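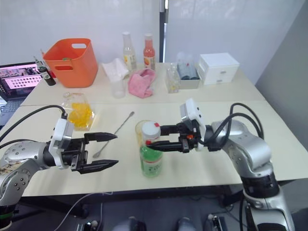

A reader of my April column wrote that planners are a solved matter and that I should stop complaining about them. Give the arm a goal, the reader said, and the software finds a path.

It does find a path. My complaint is about what happens when the path is wrong. With one gripper closed on the neck of a bottle and a plastic cup right behind it, a few millimetres matter, and the log ought to say which part of the software got them wrong. Turnico, the planner we use at Plirkis, gives one line: goal not reached. In April we had 138 failed runs, and for 70 of them we still can't say whether perception or control was at fault.

I would take a slower planner that keeps its records. Speed is easy to sell – a readable log is not. Buyers should ask to see one before they pay.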